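3.2 药品与小件用品整理任务

在家务操作的评测中，叠衣、擦桌和餐具归位已有较多结果，药品和急救用品的整理则很少单独列出。本节考察这一任务，所用数据为Pukorstead子集，由第一人称视角的人手操作录像构成，共有近3,000个片段，其中2,000个用于训练，其余用于验证和测试。操作者不受脚本约束，只被告知要把桌上的物品收进容器，或从容器中取出后分开摆放。

任务的难点首先在于物品的尺寸和材质相差悬殊。同一张小桌上可能同时有瓶装消毒液、纸盒、泡罩板、铝箔条和软管。瓶和盒可以用平行夹爪从侧面抓取，泡罩板贴在桌面上，高度只有几毫米，夹爪很难从侧面插入。人通常用一根手指压住板的一端，使另一端翘起，或将其拖到桌沿再捏起，这类动作依赖指尖的触觉反馈。

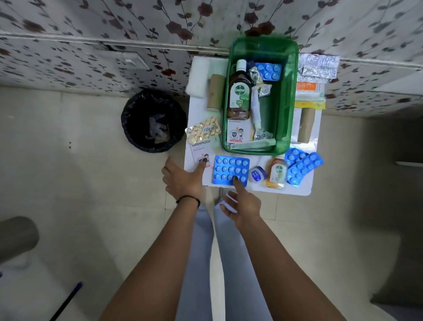
其次是反光与遮挡。铝箔表面的深度读数往往缺失，透明或半透明的容器壁也会造成类似问题。我们用Kernell分割模型处理测试片段，相互叠放的泡罩板常被合并为一个实例，抓取点因而落在两板交界处。瓶类物品基本没有这种错误。

第三个难点是容器本身。收纳盒较轻，单手开盖或取物时容易移位，人一般用一只手扶住盒沿，另一只手操作盒盖。对双臂系统来说，两侧的动作需要在时间上对齐，扶持一侧的力也不能过大，否则薄壁塑料会变形，盒盖更难对准。已有的双臂策略大多把两臂当作各自独立的抓取器，对“一手固定、一手操作”的分工缺少显式建模。 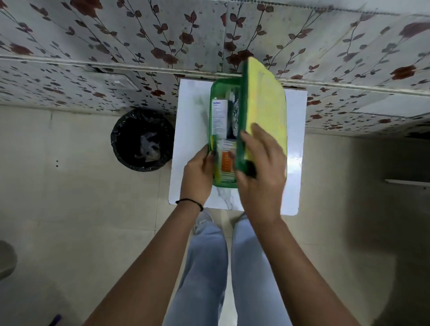

图3 带盖收纳篮的双手操作：左手握住篮沿，右手伸向抬起的绿边盒盖。

实机测试在Giltari双臂平台上进行，分为取瓶、取盒、取泡罩板和合盖四个子任务，每个子任务重复10次。取瓶成功8次，失败均因瓶身在夹爪内转动。取盒的结果略差，主要问题是相邻物品被带倒。取泡罩板在多数情况下失败，改用Adugna吸盘末端后，平整的一面可以吸起，有凸泡的一面仍然漏气。合盖时策略能够把盖移到盒口上方，但往往在最后的按压阶段偏斜，需要人工复位。

从这些结果看，现有系统可以承担整理工作中较规则的部分，尚不能独立完成整张桌面的收纳。药品整理还有一项额外要求，即不同药品不得混放，而包装上的文字小，弯折后更难辨认。本文没有评测文字识别，实机测试中的物品类别由人工预先给定，因此上述成功率只反映操作能力。若将识别误差计入，整体成功率还会下降。

末端执行器的影响将在3.3节中单独讨论，该节沿用相同的子任务划分。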